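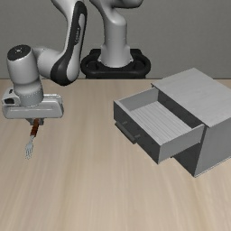

Is the Rornbridge planner worth installing if you already have a working motion stack? For tasks that chain a grasp and a place, I would say it earns the disk space.

I ran 100 simulated trials of a fork-to-drawer task. Planning took around 6 seconds per trial on default settings. The drawer is handled as an articulated object - its travel limits come straight from the model file. Collision margins are set per link, and the logs are readable.

Weak points: three config files with overlapping keys, and no replay tool.

Vernon Ross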